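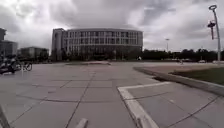 What time do the outdoor robot runs start at the Emthorpe open day? First one is at 10 a.m., then they go again after lunch if the batteries are charged.

Posted in March by plundach_fan

gridwalker
I went last year. Plundach had the best talk, 13 minutes and no slides. Domínguez only brought a poster.

tess_k
Disagree about the poster. It had the full route log on it, 683 meters with 2 manual stops. I'd take that over a talk.

gridwalker
A log on a poster is still a poster. I wanted to see the thing drive.

plundach_fan
Then stay outside this time. The route crosses the paving by the curved building and goes past the lawn. Curbs and slab joints are what I want to watch it deal with.

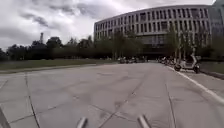
Do you need to register to walk along behind the robot? Anyone can follow, but they ask you to sign in at the desk and stay behind the operator.

oldbearing
Levov is listed as well. Their planner lost its position on open paving at the last demo I went to. Big flat areas don't give it much to match against.

tess_k
That was the old software. They redid the localization over the winter.

oldbearing
So they say. I'll believe it when it does the full loop without a hand on the remote.

gridwalker
Which room are the talks in?

plundach_fan
648. Take the stairs, the elevator line was bad last year.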